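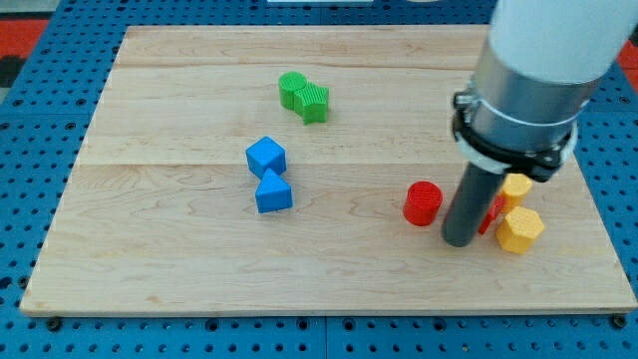 4 min read

Pretuvano blocks: progress report to the Neagu fund
Sep 13, 2019

Sorry this is a short one, printer has been running all week and the write-up got squeezed. Headings as per your form, more or less.

Where we are

Block set is printed and usable. Colours settled, shapes settled, surface texture nearly settled (see below). The board is done. Carry boxes not done. Written sheets half done.

Spend to date is £1099, mostly filament and the wood for the board. Receipts are in the folder you shared with us, under Resden, apart from the postage on the second filament order which I still have to scan.

The blocks

We went with pairs in the end. Same colour, mostly different shapes, so the green cylinder goes with the green star, and there's a blue pair as well. The original plan in the application was one colour per shape, and we dropped that after the first session at Evwood. The children were sorting by colour and ignoring the shape completely, fair enough, it was the quicker way to get it right. With the pairs you have to look at both.

The texture is the bit people pick up on. Every block has a fine ribbed or knurled finish all over and the green cylinder has a crosshatch on the flat top too. First prints were smooth and went skidding about when small hands grabbed for them. Textured ones are easier to hold and much nicer to feel, and two of the Evwood families asked if they could be used with eyes shut as a touch game. Not something we'd thought of. Now in the draft sheet as activity 3.

Downsides. Ribbing picks up crumbs and takes a nailbrush to clean. The points of the star have been the weak spot, we had a batch where the tips came off rough and needed sanding by hand. Slowed the printer down for that shape and it's better. Also the star takes longer to print than the cylinder even though it looks like less plastic, which I had not allowed for in the timetable.

Waste from failed prints is all in a tub, no idea yet who will take it. Any suggestions from other grant holders welcome.

The board

Pale wood, planks joined side by side, you can just make out the seams. A few darker streaks in the grain which I quite like and we've left alone. We tried a painted one first and the colours of the blocks got lost on it. On plain pale wood the green and the blue both stand out well, even across the room.

It sits on the blue pegboard table at Resden, which stays put. Evwood has ordinary tables and the board moved about on those, so the spare board has a strip of rubber matting glued underneath. Works. Looks a bit rough, will trim it.

Finish on the spare is a plain wax. Needs redoing once a month or so, depending how much juice it meets.

Sessions

11 sessions held so far between the two sites, against the plan of one a week, so we're a little behind. Two were called off because of the heating at Evwood. Over 300 visits in the sign-in book altogether but please note that is visits and not seperate children, lots of them come back.

What we've seen:

Younger ones mostly stack. Cylinder at the bottom, star on top, then the other way up to see if it falls.
Older ones scatter the lot and race to get the pairs back together.
Hardly any fighting over colours, which we had worried about.
A star did go home in a pocket. It came back.

Parents' comments are on the slips, will type them up for the final report. Most are kind. A couple say the session is too long and I think they're right, we will try forty minutes.

What's late

The carry boxes. Supplier changed the size of the tray and the board no longer fits flat. Either we find another box or we cut the spare board down, and I'd much rather find another box. For now it travels in an old blanket.

The sheets. Text is written for the first activities, drawings not started. Aiming for October.

Next

Finish star reprints in the slower setting
Sort the boxes
Trim matting on spare board
Trial the eyes shut game properly at Resden
Decide on another colour or not. My view is leave it, there is enough on the board already and more blocks just means more to wash

Anything we need from you

One thing. The budget line for paint wasn't used as we stayed with bare wood, can we move it accross to filament? It's a small amount and would cover a full spare set, so each site could keep its own instead of us driving one back and forth. A yes or no by email is fine, no need for the long form unless you want it.

Visits welcome any time, come to Resden if you can as parking at Evwood is dreadful.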